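Sondenov 406 aviation headset, after 14 flights

I bought the Sondenov 406 in May, after my old headset finally gave up somewhere over the lake with an earful of static. I fly a rented two-seater most weekends, it's loud in there, and I wear glasses, so I'm fussy. Well, I love this thing!

The ear seals are the big win. They're soft enough to close over my glasses without pinching, and after a 3 hour leg to Pevau I had no sore spots at all. Noise cancelling kicks in with a small click and the engine drops to a hum (my passenger laughed out loud when she first switched hers on). Voices come through clear, and the tower at Bida, always a bit mumbly, was easy to follow.

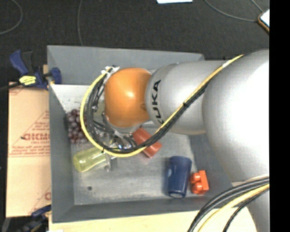

Does it work without batteries?

The headset drops back to ordinary passive mode when the batteries go flat, so you can still hear and talk on the radio. It's noticeably louder, though, and I carry two spares in the door pocket.

A few grumbles. The cable is stiff when it's cold, the volume wheels are too easy to bump, and the carry bag is a joke. I've gone back to my old Navaratnam one, which has a proper zip and a spot for a fuel tester. The grey colour shows sunscreen, too.

Would I buy it again? In a heartbeat. I've already put aside money for a second one for the right seat.

Rizwan Kodikara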